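Speaker notes, Ondwood Culture Week, volunteer and partner evening
June 2, 2022
(Talk runs 27 minutes if I don't wander off. I will wander off.)

Slide 1. Hello and who I am

Hi everybody, thanks for coming out on a weeknight. I'm Lino Cocco, I look after the program for Ondwood Culture Week, and tonight I want to walk you through what we've got planned for September and where I could really use your help. Grab a seat near the front if you can, my voice goes by slide 6. 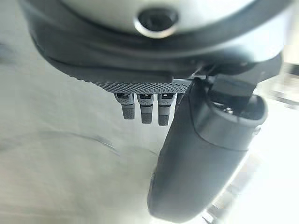
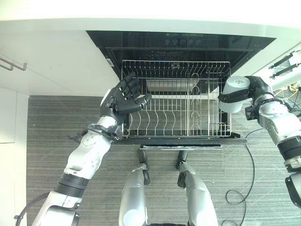
Slide 2. How we got to a whole week

Quick history for the new faces. We started as one Saturday of music in the parking lot behind the library. Then a film night got stuck on the front of it, then a food evening on the back, and at some point it made more sense to call it a week (it's really nine days, because we couldn't bear to give up either weekend, so please don't write to me about the name!).

Ask for hands: who was at the very first one? Wait for the laugh. Say hi to anyone who puts a hand up.

Last year we had nearly 1,000 people through the doors across all the events. I was thrilled with that. I was also standing at the back of the hall on the Tuesday with a lot of empty chairs in front of me, so I know we have work to do in the middle of the week.

Slide 3. The opening night

Opening night is at the Sjöberg Theater, which seats 700. Yes, that's a big jump for us. The theater has given us the house and the lobby from late afternoon, so the welcome reception can happen right there and people don't have to cross the street in their good shoes.

The show is in two halves. First half is the youth orchestra with three short pieces, and I've heard two of them in rehearsal and they're lovely. Second half is the dance company from Sosov, who are coming over for the whole week and will also be teaching workshops. If you've never seen them, go look up a clip when you get home. I've been trying to get them here for years and I still can't quite believe the contract is signed.

(Don't play the clip here. The sound in this room is awful.)

Slide 4. Film, talks and the middle of the week

OK so, the chairs problem. My plan is to stop putting the quiet things up against each other. Last year we had a poetry reading and a documentary at the same hour, four blocks apart, and of course the same people wanted both. This time there's one event each weeknight evening, with the talks moved to lunchtime and kept short enough that you can get back to work.

The film program is short features this year, with a conversation afterward. I've asked for subtitles on everything, including the English ones. A lot of you asked for that on the comment cards, and I went home and watched a couple of them that way myself and followed a lot more of the dialogue than I usually do.

Lunchtime talks so far: one on translating songs, one on family recipes and how they change when people move, one on old shop signs in Ondwood. I've got room for two more. If you know somebody who tells a good story and can stop on time, come find me.

Slide 5. The business morning

I know some of you hear "business morning" and think of lanyards. Stay with me. Zilik is sponsoring it again, and this year they've agreed to drop the panel and do small tables instead, so a person who makes ceramics can sit down with a person who knows about export paperwork and just ask. Sign-up is free but you do have to sign up, otherwise I can't plan the tables.

Partners: I need your logo and your two-sentence blurb soon. Two sentences! I had one last year that went to a page and a half and I had to cut it down myself at midnight.

Slide 6. Where I need you

Drink some water.

Host families for the dancers. They'd be with you for the full stretch. A spare room and a door key is plenty, they'll be out most of the day. We still need places for six.

Drivers, mostly for the airport on the first Friday and for the instruments, which go separately.

People who like talking to strangers, for the welcome desk. Two-hour shifts. You get a T-shirt, and the color this year is green, I lost the vote.

Posters. There's a box by the door. Please take some and please ask before you tape one to somebody's window.

Slide 7. Tickets

Opening night and the closing concert are ticketed, all the rest is free. Partners get their allocation by email. If you want extra seats for opening night, tell me tonight, I'm holding the two side blocks until the end of the month and then they go on general sale.

Slide 8. Questions

Somebody will ask about parking. Answer: the lot behind the library is ours for both weekends, and on weekdays it's street parking like always.

Somebody may ask about rain for the closing concert. We have the school gym as backup, and the decision gets made by noon that day and goes on the website.

Leave slide 6 up on the screen while people get their coats. Sign-up sheets are on the table to the left of the door, pens are in my bag.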